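# Keep the Boring Pushes

Most arguments about demonstration data for tabletop pushing are arguments about size. A group reports 481 episodes, another group reports 716, and the larger number wins the meeting. I think the count is the least useful thing either group could report. A set of 179 episodes with varied starting layouts and plain instructions will teach a policy more than 716 runs that all begin from the same tidy row.

The Grelitz board is a fair test of this. It has eight blocks in four colors, one rod, and a flat wooden surface. The shapes come in pairs of color, so an instruction such as "push the red one" is not an instruction until the operator says star or cylinder. Many operators leave the word out when both of them know which block is meant. The model gets the sentence alone.

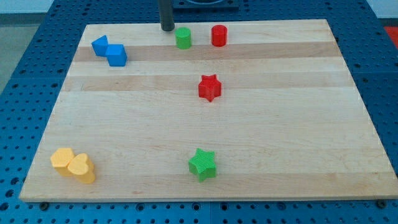 *Figure 1. Red and green cylinders near the far edge, a red star mid-board and a green one toward the front.*

Consider what a layout like that allows. "Move the green cylinder away from the red cylinder" is a usable task. So is "bring the green cylinder closer to the red star." Both are short, both have an end state that a second person can check, and neither depends on a block being in a special home position. The blue pair and the yellow pair have no part in either task, and they should stay on the board anyway. A policy trained with only the relevant blocks present learns that whatever it sees is relevant.

The usual objection is that clutter lowers the success rate during collection. It does. Operators nudge a block they did not mean to touch, and the episode is marked as failed and deleted. The Erkmont protocol, which many labs copied, deletes these by default. I would keep them, with a flag. A near miss followed by a correction holds more information about contact than a clean straight push, and correction is the part that policies do badly. 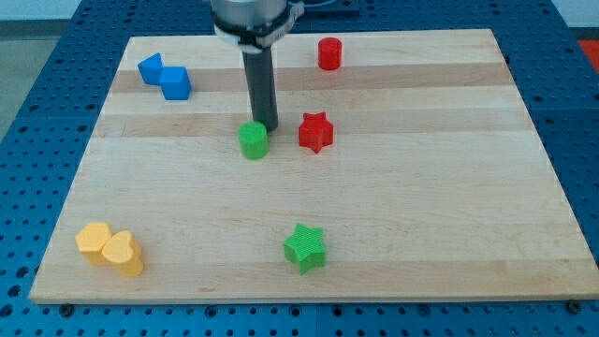
Vol. 2 · p. 179

A single rod is a poor tool for this work, and that is the reason to use it. A cylinder pushed off its center line will drift to one side. A star catches on a point and turns. The operator has to move around the block, re-approach, and push again. Farkas, our in-house logging tool, used to trim those re-approach segments as idle time. We turned the trimming off in June. The files got longer, and reviewers complained about watching a rod travel over bare wood. I still think the travel belongs in the record - choosing where to make contact is half of the task.

Labels deserve the same patience. Plarkik, the annotation sheet we use now, asks for the instruction as it was spoken and then for a second version written by someone who sees only the video. Where the two disagree, we keep both. Spatial words cause most of the disagreement. "Behind" can mean farther from the operator or farther from the robot base, and a cleaned-up vocabulary hides that problem until deployment.

My request to anyone publishing a set of this kind is small. Report how many distinct starting layouts it contains, how many failed episodes were removed, and who wrote the sentences. Put the episode total after those.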